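Olldale Community Kitchen: progress report to the Prundham Fund
23/04/2018
Prepared by Hiwot Shiferaw

Classes

The second block of evening cooking classes finished this month. We had places for 30 people and filled them all, with a short waiting list that will carry over. Two people dropped out because of shift changes and their places went to others on the list. Tekle Teshome taught the bread and lentil sessions. Leopoldo Trujillo covered knife skills and budgeting, and will do so again next block.

Attendance dipped in the week the Mollitz bus was diverted. We have asked for the route notice earlier next time.

Equipment and storage

The dry store has been reshelved and the old freezer is gone. Each work table now gets its own set of trays, with blue as one of the colors, so that ingredients can be weighed out before class starts. Setup is quicker and less flour is wasted. 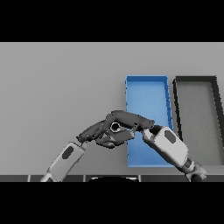 Spending

We are under budget on ingredients and slightly over on cleaning supplies. The oven repair was paid from the reserve line, as agreed with Dinesh Uniyal. Receipts are in the attached folder. One from Chaudhary is still missing and Aarti Solanki is chasing it.

Next steps

Three things are open: the gas safety check, a second tutor for the daytime group, and the revised recipe booklet. The booklet text is done and needs proofreading. We would like to move the remaining print money into the next block if the fund has no objection.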